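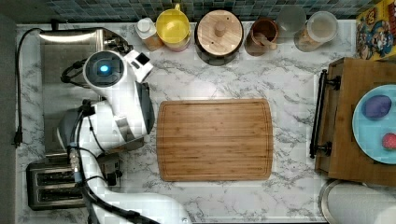
Section 3. Planning and budgeting for a counter installation

Last updated: Nov 2, 2018
Reading time: 8 min

3.1 Scope of this section

This section covers the work to be done before an order is placed for a Stunetti counter arm. It applies to kitchens, canteens, test kitchens and teaching rooms where the arm will share a worktop with ordinary appliances and stored goods. It does not cover assembly (Section 4), first power-up (Section 5) or teaching of tasks (Section 7).

Read the whole section before filling in the planning sheet at the back of the manual. Several entries on the sheet depend on one another. The length of the cable set, for instance, cannot be chosen until the mounting side is fixed, and the mounting side cannot be fixed until the work area has been marked out.

3.2 Terms used

Work area: the part of the counter where the arm handles goods. In most kitchens this is a single cutting board or mat.

Reach area: everything the gripper can touch with the arm fully stretched, including places it is never asked to go.

Base side: the edge of the counter on which the arm is mounted.

Host: the computer that runs the arm. The host is not supplied with the Standard order.

3.3 Marking out the work area

1. Clear the part of the counter where the task will be done. Leave the rest of the counter as it is on a normal working day. A counter tidied for the survey gives a false result.

2. Place the board or mat in its intended position. A board with a juice groove is acceptable. Measure the flat surface inside the groove and enter that figure as the usable area.

3. Mark the four corners of the board on the counter with low-tack tape.

4. Measure from the centre of the board to the front edge, the back wall and the nearest fixed object on each side. Enter all four distances on line 1 of the planning sheet.

5. List every item that stands inside the reach area. Include jars, jugs, utensil pots, trays, plates and paper goods. Note which items can be moved for good and which will drift back.

Note: Items along the back wall are the usual cause of a failed survey. Utensils standing upright in a mug or pot add height that is easily missed when only the container is measured. Measure to the top of the tallest utensil.

6. Record the counter material and finish. Veined or strongly patterned stone, polished steel and glossy tile can affect camera-based tasks. If the finish is any of these, add one matt board per work area to the order.

3.4 Choosing the base side

1. Stand at the front of the counter and decide from which side people will work. The arm goes on the other side.

2. Check the chosen side for heating appliances. Toasters and small ovens may stay within the reach area only if they are switched off at the wall while the arm is running.

CAUTION: Do not route arm cables over, behind or against a toaster or oven. The cable jacket is not rated for contact with hot surfaces.

3. Check that the counter edge can take the clamp plate. Where the edge is rounded, undercut or overhung by tile, order the Plandell pedestal in place of the clamp.

4. Lift the empty clamp plate into position, if one is available on loan, and confirm that drawers and doors below the counter still open fully.

5. Enter the base side on line 2 as LEFT, RIGHT or PEDESTAL.

Note: Changing the base side after delivery needs a different cable set and a new survey. Neither is covered by the installation charge.

3.5 Power and cables

The arm needs one earthed outlet of its own. The host needs a second. A shared extension lead is not an approved supply for either.

1. Count the outlets that are free when all regular appliances are plugged in. Do not count an outlet that is freed by unplugging something each morning.

2. If fewer than 2 outlets are free, obtain a price from an electrician and enter it on line 5. This work must be finished before the delivery date.

3. Trace the path from the arm base to the host. Add slack for every joint, as the cables on the outside of the arm move with it and need a free loop at each bend.

4. Choose the cable set. The short set suits a host below the counter on the base side. The long set suits all other layouts.

5. Allow for connectors in the cable run. A connector lying on the worktop should be lifted clear of spills with the clips supplied, and the clip positions should be entered on the sketch.

CAUTION: Loose cords from other appliances must not cross the reach area. The gripper can catch a cord and pull the appliance with it. Tie cords back to the wall or move the appliance.

3.6 Gripper choice

The Standard order includes one two-finger gripper. It suits most whole fruit and vegetables, lidded containers and utensils with a firm handle. The following points should be settled before ordering a different type.

1. Write down the smallest and largest object in each task. Use the real objects, taken from the real store cupboard.

2. Note any object with a smooth skin or an uneven shape. These may need the soft finger pads, ordered in pairs.

3. Note any object that will be wet when handled. Pads used with wet goods are a consumable item and belong on the running budget (3.8).

4. State whether raw food will be touched. If so, order a second set of pads and keep the two sets apart. The pads can be washed; the gripper body can only be wiped.

Note: The gripper is not a cutting tool and no knife holder is offered. Tasks on a cutting board are limited to placing, turning and removing goods. Requests to budget for a knife holder will be returned.

3.7 First-cost budget

Enter each of the following on its own line, even where the amount is nil. Blank lines delay approval.

Line 3: Arm, Standard order, with gripper and clamp plate
Line 4: Host computer, if none is on site
Line 5: Electrical work
Line 6: Pedestal, if required under 3.4
Line 7: Cable set, short or long
Line 8: Matt boards and spare pads
Line 9: Carriage and unpacking
Line 10: Installation and survey visit
Line 11: Staff time for training

The part number for the Standard order is 1766. The same order with pedestal carries the suffix P. Quote the number in full, as the price list holds several arms with similar names.

Line 9 is often set too low. Carriage is quoted to the door of the building. Stairs, goods lifts and removal of packing are priced separately by Carrier, and a quotation should be asked for in writing. Sites supplied from the Nonberg depot pay a flat rate for ground-floor delivery only.

Line 11 should cover 40 hours for each person who will run the arm. This includes time spent repeating tasks under supervision. Sites that plan to teach many different tasks should enter a second figure for that work and not draw it from the training hours.

3.8 Running budget

1. Pads: one pair per quarter in dry use. Double this for wet use.

2. Inspection: the wrist joint and gripper must be inspected every 1000 running hours. Read the hours from the host and enter the expected yearly total on line 12.

3. Cables: budget for one replacement set during the life of the arm. External cables wear at the bends first.

4. Cleaning: allow time at the start and end of each shift to wipe the arm. Sprays must not be used near the wrist or the gripper tip.

5. Lost counter space: where the counter is in paid use, enter the value of the space taken by the arm and its reach area. Leave the line blank only if the counter has no other use, and write NONE beside it.

Prices on the current list hold until the end of June. Budgets to be approved after that should carry a margin, entered on line 15 and marked as such.

3.9 Before sending the sheet

1. Check that line 2 agrees with the sketch.

2. Check that the cable set on line 7 matches the host position.

3. Attach the list of items from 3.3, step 5. A sheet sent without the list cannot be surveyed.

4. Keep a copy with the manual. The installer will ask for it on arrival and will compare it with the counter before opening the crate.

If the counter has changed by that point, repeat 3.3 and 3.4 and send the revised sheet. For mounting, continue to Section 4.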